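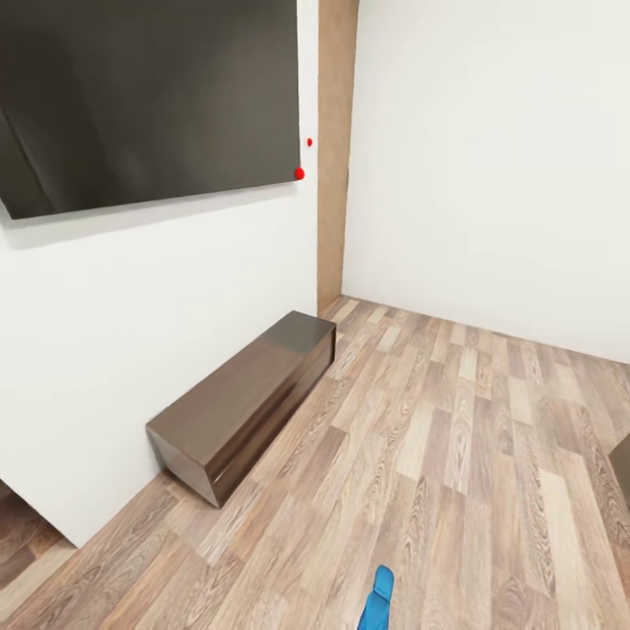
mokano_late
Thread starter, Tullmont section

Going out in Tullmont, where's good now?
2022-02-19

Back in town for 3 nights after two years away. Is Halleo still the main gay bar? I'd like a drink and a dance, nothing too pricey.

pintandpie
Halleo is still going but it's mostly students on Fridays. Try Kılıçarslan, the café bar by the bus station. Quiet until ten, then it fills up. Mixed crowd.

Bex_N
Disagree about Halleo. I'm well past student age and had a good time there this month. Kılıçarslan is fine for a chat but there's no dancing, which is what the OP asked for.

pintandpie
They clear the back tables on Saturdays. People do dance.

Bex_N
Two people and a coat stand last time I looked.

dulcie300
Does Halleo still charge on the door? My girlfriend and I stopped going over that.

Bex_N
Only after 11. Bring cash, the card machine is hit and miss.

mokano_late
Thanks all. Kılıçarslan first, then Halleo before 11. Any idea when the last night bus goes?

dulcie300
The 30 stops at two.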